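Home | Reviews | How-To | Opinion | Forums

In Praise of the Long Blue Cable

By Begoñe Peñalver

I ran a network cable through my house in July and I have been insufferable about it ever since. My sister has asked me to stop bringing it up at dinner. So you get to hear it instead!

The background is simple. We live in one of those narrow brick houses in Salbridge, two floors and an attic, with walls thick enough to stop a truck. The internet comes in at the front, by the coat hooks, and I work in the attic at the back. For years I did what everyone does, which was buy another box with antennas on it, put it on a shelf, enjoy a good week, and then go back to saying "sorry, you froze" forty times a day. I had a repeater on the landing. I had a second repeater in the bathroom cupboard, next to the towels, talking to the first one.

Then I bought a drum of cable and a bag of plugs, borrowed a long drill bit, and spent a weekend on my knees. The run goes from the hall, up behind the stairs, along the landing baseboard and through one hole in the attic floor. I used 22 clips. I crimped the first plug wrong twice, and the third time the little tester lit up all the way across and I shouted so loud the dog left.

My calls stopped freezing that same afternoon. Copying the family photos to the backup drive used to be an overnight job, and I'd wake up to find it had given up at file 1673 or some such. Now I start it, make a sandwich, and it's done before I've found the mustard. I love this. I love it more than any gadget I've bought in years, and it's a piece of wire.

I'm not against wireless at all. My phone is on it, the tablets are on it, and I have no plans to wire the kettle. But I do think we've let the boxes on the store shelf talk us into treating the air as the main road when it should be the side street. Every device that sits still - the TV, the desktop, the game console, the printer - can come off the radio, and then the things that do move have all that room to themselves. My phone works better in the garden now, and I never touched the phone.

The usual objection is that it's ugly. Fair enough, a bright blue cable across a white wall won't win anything. Flat cable in white exists, though, and it tucks under carpet, and most of mine vanished behind a bookcase.
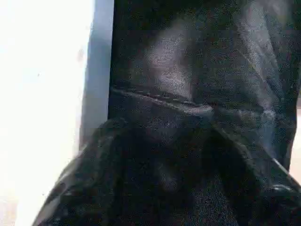

The other objection is that it's hard, and this is where I get a bit worked up. Crimping a plug is eight little wires in the right order. It is fiddly and your thumbs will hurt, but it's no worse than hemming a pair of pants, and if you really can't face it you can buy the cable with the plugs already on and drill a slightly bigger hole. My neighbor did hers that way with a cable she got from the Campos store in Centhorpe, and it works exactly as well as mine does.

Renters have it tougher, I know. When I rented in Bruromham I wasn't allowed to hang a calendar, never mind drill a floor. Even so, a cable along the baseboard with removable clips gets you a long way, and you can take it with you when you go. If your router and your TV are in the same room and they're still talking over the air, please, I'm begging you, go and look behind the TV. There's a socket there. It has been waiting for you since you bought the thing!

I have plenty left on the drum, so next up is the shed. My sister doesn't know yet.

Related articles
- Do You Need a Switch or a Second Router?
- Flat Cable, Round Cable and What Fits Under a Door
- Where to Put the Router in a Narrow House
- Reader Letters: Repeaters (144 comments)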